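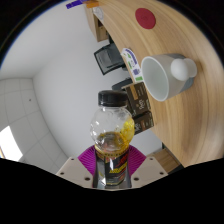 Minutes of the house meeting, Brarcombe office, January
Reading time: 2 min

The meeting opened at 11 with a good long talk about the shared conference room, which so many of us are fond of and which has become, little by little, the place where things get put down and stay put down. It was felt that drinks are the best place to begin. A bottle with a black screw cap and a dark label, like the one with the yellow-amber liquid in it, is welcome on the table so long as the cap goes back on, and the same kindness was asked for the mugs, which do tend to be left behind after the Votance calls. Members were warm about the red coasters and would like to see them used a bit more - the light wood marks easily, and having it refinished was quoted at $185 last spring.

1. Clearing the table

There was a friendly but rather lengthy exchange over what may live on the table between meetings. Some would like it completely clear by evening, and others pointed out that the Zamudio group comes in most mornings and would only have to carry everything back again. It was agreed in the end that boxes and books may stay at the far end, papers should go home with whoever brought them, and small bits and pieces (the orange wooden block, the purple card and so on) will be gathered up and put away by the last group of the day. A tray will be bought for the purpose.
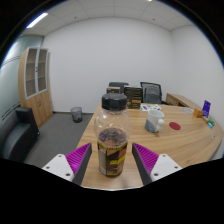 2. Cabinet, sofa and chairs

The meeting was glad to hear that the lower part of the tall cabinet can be given over to spare mugs and napkins, and the Virkex folders will move to the side cabinet to make space. Chairs should be pushed in at the end of the day. A larger wastebasket was proposed, talked over at some length and left for next time - the little gray mesh one does fill up quickly.

3. Money

The kitchen and supplies fund stands at $758. The tray was approved, along with 2 more packs of coasters. Refinishing the table was put off until summer.

4. Any other business

A request was made for a kettle nearer the conference room, and prices will be brought to the February meeting. Thanks were given for the lovely cake. The meeting closed a little before noon.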